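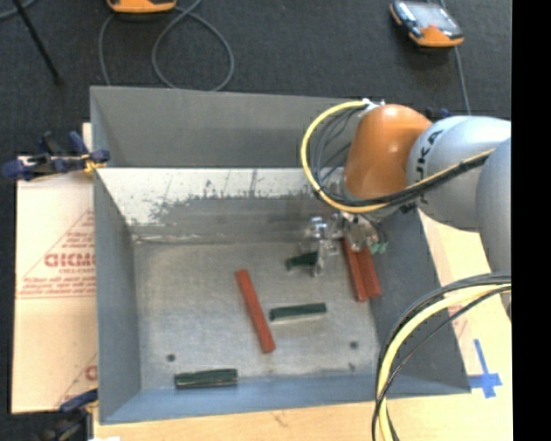 Figure 1. Gray metal bin with six bars, three reddish-brown and three dark green.

Do Behind-the-Scenes Clips Keep Viewers? Term Report, Media Studies

1. Background
Streaming services like to release a short featurette before a new season, in which the cast agree that this one is darker. We wanted to know if anyone watches to the end. Our case was Gravov, a mining drama on the Hullard service, now entering season two.

2. Method
We surveyed 116 students in June and got 88 usable forms. The other forms mostly contained opinions about the season one finale.

3. Results
Only 19 respondents finished the featurette. Most of the rest left during the costume segment, which is long and has a lot of hats in it. We also read all 3617 comments under the clip. The most common topic was the release date, stated in the title.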